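Naima El Sherbiny
941 posts

Spent the afternoon on the bucket of brushes under the sink. Writing it up here as a thread so I can find it again next year. It's only about brushes, so mute as needed.

We moved into this place in September and the bucket came with us from the old apartment without being unpacked. Everything went in handle up, or handle down, whichever way it landed.

First thing I did was tip it all out on an old towel on the floor. Then I put them in groups by what they touch: dishes, floor, bathroom, outdoors, and "no idea."

"No idea" was the biggest group.

Dish brushes first. If it's been used on anything besides dishes it's not a dish brush anymore. That settled most of them quickly. Kept the long one and the little one that fits in bottles.

The bottle brush has a twisted wire stem and the wire had rust where it goes into the handle. Cleaned it with a bit of white vinegar on a rag, rinsed, dried it right away. Rust came off but the wire is rougher there now. I'll use it for the vase and get a new one for bottles.

How I wash the plastic ones: warm water, a squirt of dish soap, ten minutes in the tub with the bristles down. Then comb them out. I use an old metal dog comb. A fork also works if the teeth are far enough apart.

Comb from the base outward. If you start at the tips you push the hair down into the root and it mats there.

The hair is the worst part. Mine is long and it winds around the tufts. Small scissors, cut across the wrap in a couple of places, then pull the pieces out with tweezers. Don't yank the whole thing or you lose bristles with it.

Do not soak wooden brushes. I've done it. The block swells, then it dries and splits along the row of holes, and after that the tufts fall out every time you use it. Wooden ones get a quick wash and then dry lying on their side.

Also don't stand any brush up on its bristles to dry. They take a set overnight. The car brush spent a winter that way and now it points left.

Aishwarya Lobo asked about boiling water to straighten bent bristles. It works on some plastic ones, a little. Hold the bristles in very hot water for a minute, shape them with your fingers through a towel, then straight into cold. Keep the handle out of it.

It did nothing for the car brush.

Bathroom brushes. I wash these last and in a different bucket. Same soap, plus a rinse with diluted bleach. Window open. Never in the same bucket as the vinegar, and I rinse everything well if I've used one and am about to use the other.

The grout brush from Utley is still the best thing in here. Narrow, stiff, ugly. I've had it through two apartments. The bristles are shorter than they were and I think it works better for it.

The Flurker one I bought to replace it, in case it died, is too soft. Fine for the window tracks, so that's its job now.

Window tracks, for anyone who asked last time: vacuum dry first, then brush dry, then vacuum again. Only then anything wet. If you go in wet first you get mud and you'll be there all day.

Paint brushes were in the bucket too, which was my mistake. Paint brushes should not live with cleaning brushes. The ones with dried latex up in the metal part went in the trash. I tried softening one with warm vinegar for half an hour and it came back as a glue brush, which I do need, so okay.

Dust brushes. I had forgotten how useful a dry brush is. Baseboards, lampshades, the vents, the slats on the closet door. You don't need spray for any of that. Start high, end low, vacuum last.

Keep at least one brush that never gets wet. I put a rubber band on the handle of mine so nobody in the house grabs it for the sink.

Said Tahiri says he writes the room on the handle with a paint pen. Better than my rubber bands. Marker rubs off, he says, paint pen stays. I'm going to copy him.

When do you throw one out? My rules. If it drops bristles with every stroke, out. If it smells after washing and a full dry, out. If the bristles are folded flat and won't scrub in any direction, out.

If it's only messy around the edges, trim it. Sharp scissors, a little at a time, just the strands that stick out sideways. They don't do any scrubbing, they only flick water at you.

Youssra Ramadan disagrees with me about trimming. She says the outer ones reach into corners and I'm cutting off the useful part. Maybe for corners. I have the grout brush for corners.

Drying. I put a wire rack over the tub and laid them all on it, none touching. They need a full day. The tips feel dry long before the base does, so press the base into a paper towel and look at the towel.

If you have a fan, point it across them and it goes a lot faster. I don't put them on the radiator. I did that once with a cheap dustpan brush and the handle curled.

Storage. The bucket is retired. Ghizlane Kabbaj gave me a strip of hooks from Datov that was left over from her laundry closet, and I put it on the inside of the cabinet door. Measure how far the handles stick out before you drill. I did not measure and had to move it down so the door would shut past the drain pipe.

Not all the handles have a hole. For the ones that don't, tie a loop of string around the neck with a dab of glue under the knot. Or drill a hole near the end if the handle's thick enough. Small bit, slow.

Brushes with a bend in the handle hang crooked from a single hook. They're better lying in a drawer or across two hooks. I gave mine the shelf.

Order on the strip, left to right: dishes, dry dust, window tracks, floor. Bathroom ones are in the bathroom. Outdoor ones went to the balcony box. Anything still in "no idea" got a job or got thrown away.

Someone will ask about the dishwasher. Plain plastic dish brushes, yes, top rack, lying flat. I wouldn't put in anything with wood or a wire stem, or anything that's been near a toilet or a shoe.

Someone else will ask how often. Dish brush, once a week. Everything else, when I notice. I'd like to say once a month but I just told you about a bucket nobody opened since the move.

What I bought after all this: one bottle brush, Bouzid, the plain kind, and a paint pen. What I threw away filled a grocery bag.

The old plastic handles can't go in our recycling here, I checked the list on the lid. The metal part on the paint brushes can go with scrap if you cut it off. I wasn't going to cut it off.

Adding to this because the replies got busy. Last brush thread had nearly 3,000 views, which is a lot of people for brushes. Answering the ones I saw below.

Loose strands on a white surface: don't wipe them with a damp cloth, they stick and smear around. Use tape, sticky side out around your hand, or the vacuum with the soft head.

Hair conditioner on natural bristles: yes, a tiny bit, rinsed out. I do it for the clothes brush. No point on plastic.

Pet hair: comb first, dry. Wash after. Same as with mine.

Denture tablets for soaking: haven't tried it. If you do, tell me how it went.

Steel wool for paint on a handle: it'll take the shine off. Try a fingernail first, then warm soapy water and an old toothbrush. Dry latex usually peels.

Baking soda: good for the smell, not much use for anything else in my experience. Leave it on the bristles overnight and shake it out over the sink.

And for whoever wanted to know what I mean by strands to trim, look at the gray bristles next to the orange handle. The bundle is tight through the middle and it's the loose ones splaying out from it, and the ones poking up off the top, that I'd go after. Leave the rest alone.

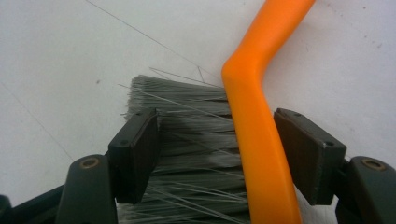
Photo: Naima El Sherbiny

OK to repost with credit. Paint pen gets here tomorrow, so the labels will be a separate thread.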